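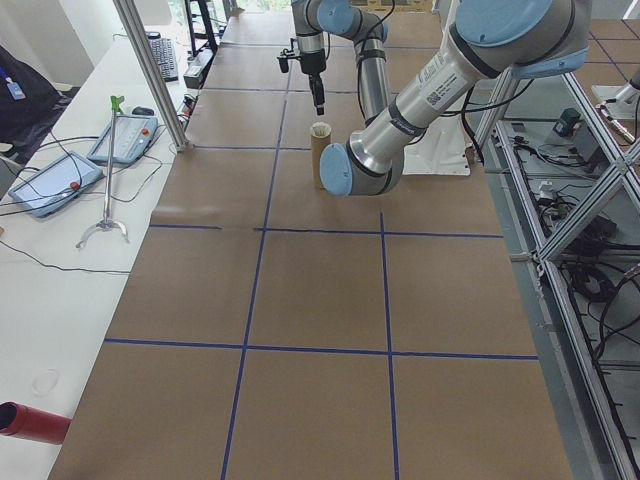

Kraft on the long table, grid in blue tape.

benchpaper_dl
I'm revising the way we cover long tables and want opinions on paper weight and seams. Current method: Bonen kraft off a 600 foot roll, laid across the table in sheets, overlapped 6 inches, taped underneath. The grid goes on last in blue tape. Two problems. The paper creases within a few days, and the tape lines pull fibers when I move them. The tape is the ordinary medium-tack kind. The top under the paper is sealed, so I'm not worried about stains, only about a flat surface and lines that stay where I put them.

This site uses cookies to remember your login and measure traffic. By continuing to browse you accept our cookie policy. Manage settings | OK

ostrander_k
What's the humidity in the room? Kraft grows across the grain when it takes on moisture and shrinks when it dries. On a roll, the grain runs the length of the roll. If you lay the sheets crosswise, all of that growth goes along the long dimension of the table, and taped edges give it nowhere to go. You get ridges.

Run it lengthwise in one piece and the movement goes across the short side, where there is less paper to move.

benchpaper_dl
I don't log humidity. Heat comes on in December and the room gets dry. The roll is narrower than the table, so one lengthwise piece won't cover it. I would end up with a lengthwise seam.

gridline
A lengthwise seam is fine if you put a tape line on top of it. You already have two lines running that way. Set the seam under one of them and you've hidden it and held it down with the same strip.

ostrander_k
I disagree with taping over a seam. The two sheets move by different amounts and the tape wrinkles between them. Leave the overlap loose, top sheet floating, and tape only at the ends.

gridline
Floating edges catch on everything. Anything slid across the table gets under the lip. I've run taped seams on the cutting tables at Adari for two winters and the wrinkling is minor.
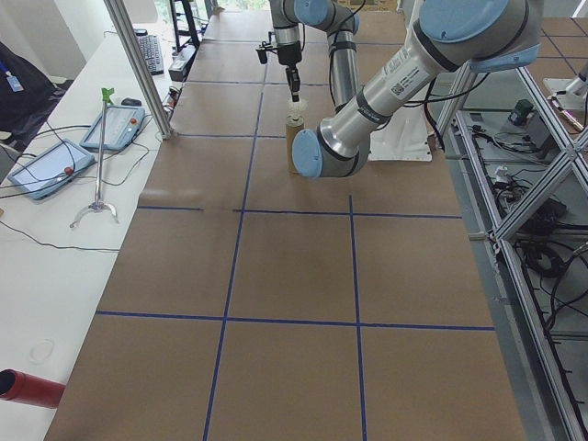

Seams and light creases where the sheets overlap.

benchpaper_dl
The seams show up more than I'd like, but they don't catch anything.

mudroom71
Go heavier. The thin stuff telegraphs every fold. Bakalis sells a heavy kraft that lies flat the same day if you unroll it and let it sit overnight, curl side down. It costs more per roll and there is less on it.

For the fiber pull, use a low-tack tape. Kakeo makes a blue one for fresh paint. Peel it back on itself at a flat angle, slowly. Pulling straight up is what lifts the surface.

ostrander_k
Low-tack won't hold on kraft for long. The surface is too rough. I tried it and the ends lifted inside of 12 days.

mudroom71
Burnish it down with a plastic card. Mine stays put until the paper is changed — 6 weeks on a normal schedule.

gridline
Why move the lines at all? Change the paper and the grid together. Put permanent marks on the table edge, snap a chalk line between them and lay the tape to the chalk. If you pull tape to correct a line, the old position leaves a fuzzy strip anyway.

benchpaper_dl
I move them when the cell size changes, which can happen mid-cycle. Edge marks are a good idea regardless. At the moment I measure each line from the previous one and the error adds up toward the far end.

ostrander_k
Measure every line from one end. Hook the tape measure once and mark all of them in a single pass.

benchpaper_dl
Will do. Plan for the next change is heavier paper, lengthwise, one seam under a tape line, low-tack burnished down. I'll leave the far half with a floating seam and compare.

ostrander_k
Write down the humidity when you lay it. Without that the comparison won't say much.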